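Rerkcombe Household Automation Working Group
Minutes of the meeting held on 18 September 2022 at the Trilport Road offices

Present: Shirley McIntyre (Chair), Mélanie Landry (Trials), representatives of Belus and of the Kowalchuk workshop
Apologies: none received

1. Minutes of the previous meeting
The minutes were agreed as a correct record and signed by the Chair.

2. Matters arising
The revised list of chores had been circulated. Folding of fitted sheets remains on the list at the request of Belus, although the Chair noted that no machine seen by the group has yet managed it without help.

3. Report on tidying trials
Ms Landry presented results for the desk-tidying task, in which pens and pencils are returned to a holder. Of 344 attempts by the machine, 200 were completed without a person stepping in. In 38 cases the holder was knocked over or moved far enough for the attempt to be stopped. The remainder were abandoned when the machine failed to pick up the item.

Members asked how the figures compared with those for clearing cups and plates. Ms Landry replied that cups were well ahead. A pencil must be turned upright before it is let go, and small errors in angle matter a good deal more. The hand-held grippers used by staff to show the task were considered satisfactory, though the Kowalchuk representative reported that wrists tire during long sessions.

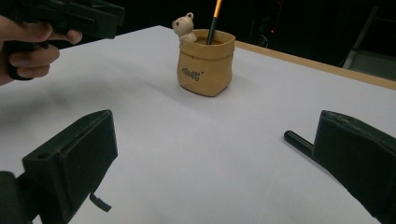 Item 3: desk-tidying task, bear pen holder with pencil, hand-held grippers.

It was asked whether a plain holder would give a fairer result. Ms Landry advised against a change. Household objects come in odd shapes, and a machine that can only deal with a straight-sided pot would be of little use in a home. The Chair agreed, but asked that results for plain and shaped holders be listed separately from now on.

AGREED: that the desk-tidying task be recorded as "partly achieved" in the register of chores.

4. Shop-floor chores
Belus reported on shelf facing and the return of baskets at its Trilport branch. Basket return works acceptably outside opening hours. Shelf facing was stopped after 11 evenings, as staff were spending longer putting stock right than they would have spent on the job itself. Belus does not wish to resume until the next version is available — no date has been given for this.

The Chair asked that the wording of the public summary be cautious. Members were content that it should say machines can assist with certain chores under supervision.

ACTION: Ms McIntyre to draft the summary.
ACTION: Ms Landry to supply separate figures by type of holder.

5. Any other business
The Kowalchuk workshop requested a second table for trials. Referred to the budget discussion.

6. Next meeting
To be held in November, at the same address.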